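Bernstead pedal bin, round, review
2023-11-23

I bought the round Bernstead bin in June to replace a Brilia that had lost its lid hinge. It has been in the bedroom since then and gets used all day by two people.

The pedal is quiet and the lid comes down slowly. The foot ring grips tile well but slides on vinyl. My main complaint is the inner bucket, which has a thin wire handle that digs into your fingers when the bin is full. The Baláž I had before the Brilia did this better.

Cleaning is easy enough. The outside wipes down with dish soap, and fingerprints show less than I expected.
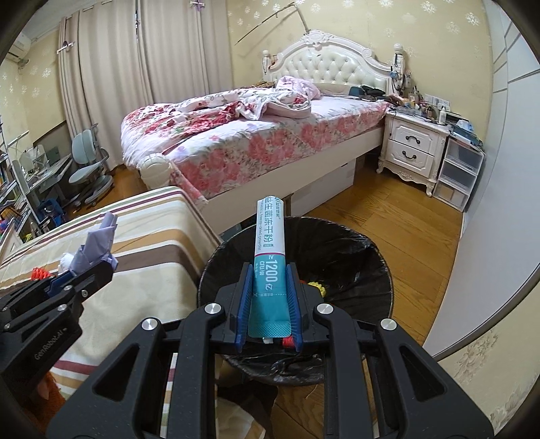 Liners are where most round bins go wrong, and the maker's own bags cost too much. Plain black ones work fine if they are wide enough to fold over the rim. Small flat trash such as a probiotic powder sachet tends to slip down the side if the bag is too tight, so buy one size up.

Four stars. I would buy it again on sale.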